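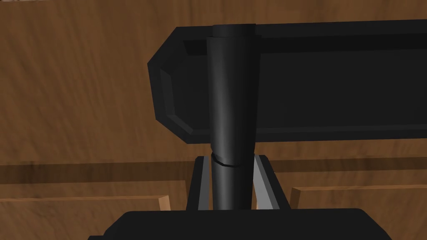 Figure 1. Simulated gripper holding a black rod upright, with a black tray behind it.

Household Automation, Unit 2: Can machines do the chores yet?
Notes by Borghild Engström, updated 24/08/2023

Short answer: a few of them, on a good day, and I think the progress is wonderful to watch! Start with holding things. A smooth round rod and a pair of flat fingers sounds easy until you squeeze. Too little and it slides, too much and a real one gets crushed (your grandmother's candlestick, say). Please read the Pirzada chapter on friction before the lab, and bring your colour printout of the contact diagrams.

Holding is still the friendly part of the job. Cupboards are where it gets really interesting, and we will spend most of the unit on them.

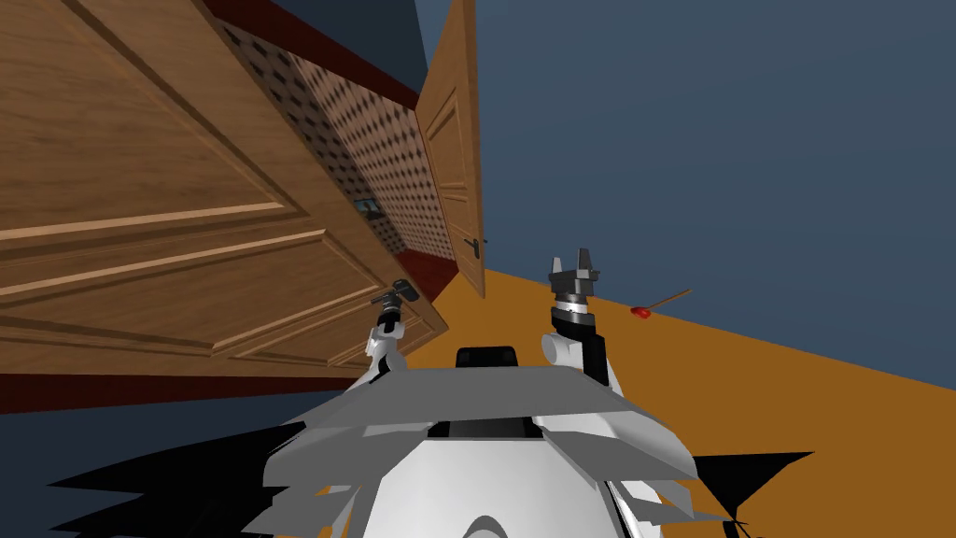
Reading time: 2 minutes

A hinged door only moves along one arc. The gripper has to follow that arc while the base stays steady or rolls along with it, and if the two disagree by even a little, the handle slips out or the hinge takes the strain. Look at how small the handles are compared with the panelled doors they belong to, then think about the tall pantry at your place.

Our Larnis practice set has 1000 simulated door attempts. The simple planner finished 557 of them, which thrilled me, although a person who failed that often at opening the pantry would be asked to sit down. Most of the misses came in the final stretch of the swing, when the arm ran out of reach.

Small things on the floor are their own headache. A thin stick with a red bulb on the end is easy for you to pinch up, but a robot has to find it, judge which way it points and get its fingers low enough without bumping the floor.

The Jirkthorpe shop-floor group has it easier in one way: their bins and fixtures stay put. Kitchens don't.

For the October tutorial:
Pick one chore at home and write down every grasp it needs.
Mark the grasps where the object is also attached to something.
Bring your list to the Tirnside room. Messy handwriting is fine.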